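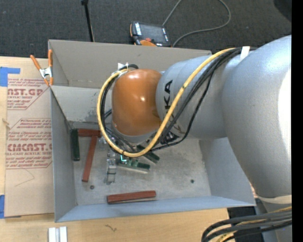 Three of the reddish-brown bars in one of the grey bins, on the bench at Ziltunwood.

Hello all at the Forsyth fund,

Mared Prydderch again, with the June update on the Skunon bench and bins work. I promised you a shorter one this time and I'll do my best, but there's quite a bit to tell!

First the money, as I know you like that at the top. We've spent £2,440 so far, nearly all of it on the bench top, shelving and the bins themselves. The bench was the big one. We went for a light wooden top in the end (I'd been going back and forth on a darker one for weeks) and I'm so glad we did, as the whole corner feels brighter and you can spot a dropped label straight away. It could do with another coat of oil before winter, and I've put a little aside for that.

Now, bins. You'll remember we'd been keeping the bars in whatever boxes came to hand, and they ended up stacked under the window and behind the door. We now have 18 matching grey bins from Matater, bought second-hand, open at the top with plain thin walls that flare out. They are not beautiful. The one at the top of this report has its share of scuffs and scratches, and the floor of it is stained in a mottled sort of way. I gave a couple of them a proper go with washing-up liquid and a stiff brush and the marks stayed where they were, so I've decided to live with it. New ones would have been almost 2 times the price and I'd much sooner have the shelving.

The way we fill them has changed too. I used to pile the bars in as high as they'd go, then spend half the afternoon digging for the one I wanted. These days we put out a few at a time on the bench and keep the rest on the shelves, which makes for more walking but a lot less swearing. The flared sides are a help when you're reaching in for something near the bottom — the old boxes were murder on the knuckles.

Labels are where I've fallen behind. We have 53 shelf labels to do and I've only finished the top row. My handwriting was voted unreadable, so they're being printed, and the printer has been sulking since the last ink change. I'm hoping to have them all up by the next report.

One thing I'd like your view on. There's a bit left in the fittings line, and I'd like to spend it on a lip along the back edge of the bench so bins can't be pushed off behind it. It wasn't in the original plan. If you're happy for me to move the money across, a quick email will do, and I'll send the joiner's quote as soon as I have it.

You're very welcome to come and see it all. Mornings are best, before ten if you can manage it, and the side door is the one to use while the front step is being mended.

With thanks as ever,
Mared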